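How to Clear and Sort Small Items from a Bed 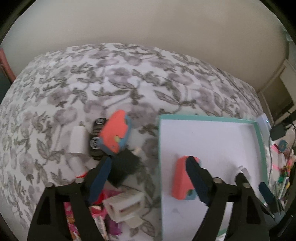 Category: Bedrooms and Children's Rooms

A bed is often the largest flat surface in a home, and it tends to collect whatever has no place elsewhere. Toys, foam blocks, packaging, chargers and cables can all end up on the same comforter by Saturday morning. The following procedure is recommended by the Vindside Household Guidance Service for residents who wish to clear a bed of mixed small items and return each one to a suitable place.

Before You Begin

Leave the comforter on the bed and smooth the area nearest the pillows. Small pieces are easily lost in folds, particularly on a patterned fabric with leaves or flowers. Open the curtains or turn on the ceiling light.

Select one shallow tray or box lid to serve as the sorting tray. A low rim is sufficient to hold blocks and other loose parts, and the contents remain visible at all times. A lid approximately the size of a dinner tray is suitable for most households. Deep bins should be kept for the final stage.

You will also need:

One bag for trash
One small pouch or box for electrical items
A damp cloth

Step 1. Remove electrical items

Chargers, power adapters and any device with a cable should be taken off the bed first. If a device shows an indicator light, switch it off or disconnect it before moving it. Unplug adapters at the outlet and do not pull on the cord. Coil each cable in a loose loop and place it with the adapter to which it belongs. Devices should not be charged on bedding.

Step 2. Place loose toy parts in the tray

Foam blocks and other small parts go directly into the sorting tray. Pick up each piece by its sides. Soft foam marks easily and should not be pressed beneath heavier toys. Any piece that cannot be identified should also go into the tray, where it may be reviewed later.

Step 3. Stand vehicles upright

Toy cars left on their sides may roll when the comforter is moved. Set each vehicle on its wheels on a shelf or on the floor against the wall. Check the wheels for threads and hair, and wipe the roof and trim with the damp cloth if required.

Step 4. Review packaging

Open every package and box before discarding it. Boxes with a cut-out window frequently hold a remaining part or an instruction sheet. Keep a box only if the item is returned to it after each use. Scraps of paper and torn wrapping may go into the trash bag.

Step 5. Check the bedding

Lift the comforter by two corners and draw it slowly toward the foot of the bed. Look along the bed frame, beside the posts and in the gap next to the wall. Do not shake the comforter until this check is complete.

Step 6. Empty the tray

Carry the tray to the place where the toys are stored and sort its contents there. Residents using the Bassi drawer inserts should put blocks in the wide section and single parts in the narrow one. Parts that remain unmatched may be kept in a labeled envelope until the end of the month.

Households with Young Children

Items small enough to be swallowed must be stored out of reach of children under three. Button batteries and loose screws should be removed from the room immediately.

Related pages: Storing Cables and Adapters; Washing Printed Comforters; Labeling Toy Bins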